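How I Finally Got My Garage Wall Organized (and How You Can Too!)

I put off sorting my garage wall for way too long, and when I got going it only took me one weekend. So if you've got a pile of tools on the floor and a bare wall staring at you, grab a coffee and let's get into it!

What you'll need

A sheet of pegboard, a few furring strips, wood screws, washers, a level, a stud finder and a drill. My total came to $217, and a good chunk of that was a new drill (my old one died in January, may it rest). Check the hole size before you buy hooks. I brought home a whole bag of the wrong ones the first time and had to drive all the way back to Brestcombe to swap them.

Step 1: Lay it out on the floor

Put your tools down on the garage floor the way you want them to hang, and leave more room than you think you need. My neighbor Ryota Arai told me to take a picture of the layout with my phone, and I'm so glad I listened, as my dog walked straight through the whole thing ten minutes later.

Step 2: Put up the strips

Find your studs, mark them in pencil and screw the furring strips across them. You want a gap behind the board or the hooks won't go in. I put mine 16 inches apart, dead level, and I still checked them twice.

Step 3: Hang the board and add your pegs

Get a friend to hold the other end while you drive the screws, with a washer under each one. Then start on the pegs. White board with green pegs is a combo I really like, easy to see even in bad light.

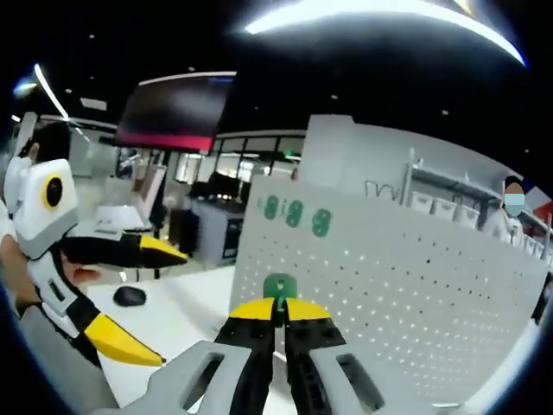 Step 4: Load it up

Heavy stuff goes low and over a stud. The hammer, tape and screwdrivers I use every week go at chest height, and the hedge trimmer got its own bracket off to the side (it's a beast). Live with it for a couple of weeks before you label anything! I moved my saws three times, and I'm still not sure about the clamps.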